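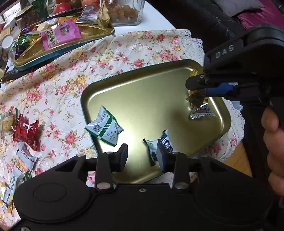 3.2 Offering food to visitors in the home

In the households of our study, a visit seldom began with conversation. It began with something to eat being placed within reach of the visitor. We call this the first offer, and we separate it from the meal, which many visits never arrived at. The first offer was usually small, sweet or salty, and bought from a shop. In the type of arrangement given in Figure 4, wrapped snacks lie in a gold-colored tray on a tablecloth printed with flowers, and the visitor may take one piece without disturbing the others. Participants considered such an arrangement to be complete. Several of them told us that a visitor who sees wrapped food understands at once that it is permitted to take it away and eat it later, while food on an open plate must be eaten in the presence of the host.

Figure 4. Wrapped snacks in a tray on a floral tablecloth with lace trim.

This difference between the wrapped and the open offer was not in our first coding scheme. It was introduced after the interviews in Praltedham, when Rocío Palacios noticed that the same participants used two different verbs. For open food they said that they "served" it. For wrapped food they said that they "left" it or "put it out." We then returned to the full diary material, which contains 1460 entries on visits, and coded each entry again. In 1103 entries the first offer was mentioned clearly enough to be coded. Of these, 737 described a wrapped offer. The remaining entries described open food or a mixture of both, and we treat the mixture as open, following the practice of the participants themselves. One older woman explained it in this way: "If there is one cake I have cut, then I am serving. The candy beside it does not count anymore."

The choice between the two forms depended strongly on the kind of visitor. Neighbors who came without notice received wrapped food almost always. Close relatives also received it, but they were expected to help themselves, and some hosts did not mention the food to them at all. Open food was given to visitors who had announced their coming, and above all to visitors who came for the first time. It would be wrong, however, to read the wrapped offer as a sign of less respect. Hosts spent considerable thought on which snacks to buy, and they remembered which visitor liked which kind. In the diaries we find complaints about a shop that had stopped selling a certain rice cracker, and one host traveled to the other side of the town in March to find the same one for her brother-in-law.

The container had a meaning too. Participants rarely moved snacks from the shop bag directly to the table. They used a tray, a bowl or a box with divisions, and in many homes this object had no other use. When we asked 29 of the hosts what they would do if the container broke, most answered that they would buy a similar one before the next holiday, and two said they would borrow one from a sister. A host from the district of Lò said that snacks lying on the bare cloth looked "like shopping." The container therefore seems to do part of the work that is done by cutting, warming and arranging in the case of open food. It changes a purchased item into an offered one.

Refusal followed a regular order. The visitor refused the first time, the host repeated the offer or moved the container nearer, and the visitor then accepted one piece, which was often not opened. Bence Sipos, who made the household observations, noted that the unopened piece was commonly held in the hand during the conversation and put in the pocket at the door. Hosts did not take this as impolite. On the contrary, a piece left on the table after the visitor had gone was mentioned in the diaries with some worry, and in three cases the host sent it after the visitor with a child.

We must mention one limit of this material. The diaries were kept by hosts, and the view of the visitor is present only when the same person wrote as a host and described a visit made elsewhere. Such passages are short, and they concern mostly visits that went badly. The interviews with visitors, conducted by Firouzeh Bagheri, are used in Section 3.3, where we discuss gifts brought to the house and the obligation to return them.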